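Hülya Bayram
OK so I've been promising a thread about wooden-handled forks since April and tonight is the night. Tea is made. Let's go!

Hülya Bayram
Background for anyone new: I grew up with a drawer full of mismatched flatware, and the forks with wood handles were the ones my brother and I fought over. They felt warm. They didn't clank on the plate. I was seven and I had opinions.

Hülya Bayram
Fast forward to this spring, when I found a bundle of old ones at the Arnavar flea market, tied up with kitchen string. I paid 70 for the lot and would have paid more (please don't tell the seller).

Hülya Bayram
They were in rough shape. Gray, dry handles, a bit fuzzy where the grain had lifted. Two had wobbly heads. One smelled strongly of onion and I still don't know how that happens to a fork.

Hülya Bayram
First rule, and I will say it every time someone asks: no dishwasher. Not on the top rack, not "just once." The heat and the long soak swell the wood, then it shrinks back and the metal starts to rattle. My aunt lost a whole set that way.

Hülya Bayram
No sitting in the sink either! Wash, rinse, towel, done. I do mine right after dinner while the pan is still soaking. Takes less time than finding the lid for the leftovers.

Hülya Bayram
For the fuzzy handles I used fine sandpaper, always with the grain, really light pressure. You can feel the exact moment it goes smooth and it is SO satisfying. I did the first one standing at the counter and then pulled up a chair because I knew I wasn't stopping.

Hülya Bayram
Wipe the dust off with a barely damp cloth and let them dry overnight. I did not wait overnight the first time. The oil went on blotchy and I had to sand that one again. Learn from me.

Hülya Bayram
Oil: plain food-grade mineral oil. A few drops on a rag, rub it in, leave it for an hour, wipe off whatever is still sitting on the surface. Then again the next day. The color that comes up out of that sad gray wood, oh my goodness.

Hülya Bayram
Someone is going to ask about olive oil. I tried it years ago on a wooden spoon and it went sticky and smelled like an old pantry. So, no from me, but you do you.

Hülya Bayram
For the metal end I just used baking soda mixed with water into a paste and an old toothbrush. Get in between the tines, that's where all the dull stuff hides. Rinse, dry right away, buff with a soft towel.

Hülya Bayram
The wobbly ones I handed over to Soylu, the little repair shop down the hill from me. He cleaned out the old glue, put in food-safe epoxy, and they've been solid ever since. I could maybe have done it myself but I like going in there, he always has the radio on.

Hülya Bayram
Now the part I really wanted to talk about, which is how they look on a table!! I used to put everything on a patterned cloth and you'd lose them completely. These days I'm all about a plain white surface. 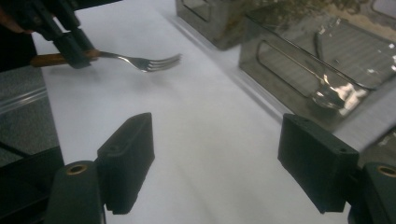

Hülya Bayram
White makes that orangey brown handle glow, and the silver looks twice as bright next to it. No placemat, no runner. I might put a small bowl of lemons in the middle if people are coming over and I'm feeling fancy.

Hülya Bayram
I've also stopped worrying about matching. Wood handle forks, plain steel knives, whatever spoons are clean. It looks relaxed and my guests reach for the wooden ones first every single time, grown adults included.

Hülya Bayram
Storage! Keep them somewhere dry with a bit of air. Mine used to live in a jar by the stove and the steam was not doing them any favors. Now they lie flat in the drawer on a folded dish towel, handles all the same way.

Hülya Bayram
Re-oil when they start to look thirsty. I don't keep a schedule, I just notice one evening and do the whole bunch in front of a movie.

Hülya Bayram
Next up I want to try the same thing on a bread knife I picked up in the same market. The handle has a crack in it so that might be another trip to Soylu. Will report back!

Hülya Bayram
Oh, and a couple of you asked about beeswax on top of the oil. I have a tin of it and haven't opened it yet. If you've used it on forks, tell me if it held up to washing, I'd love to know before I do the next batch.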